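Pre-trip cooler check, Bastham camping club loan gear

Do this before the cooler leaves the store room. Write comments next to any item that fails.

1. Lid seal. Close the lid on a strip of paper and pull. If it slides out freely, the seal needs replacing.
Comment: Brokik passes on 3 sides, weak at the hinge.

2. Drain plug. Fill to the plug line and leave for an hour.
Comment: Tatlı dry underneath — no action.

3. Food packing. Whole vegetables go in last, on top of the ice packs. Keep raw meat in a sealed box at the bottom.

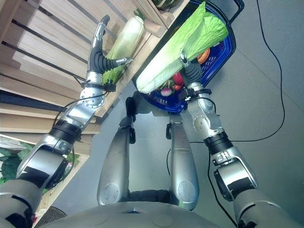

4. Handles and latches. Lift fully loaded, both ends.
Comment: left latch stiff, oiled in March.

5. Smell and stains. Wipe with baking soda and water, then air with the lid open.
Comment: OK.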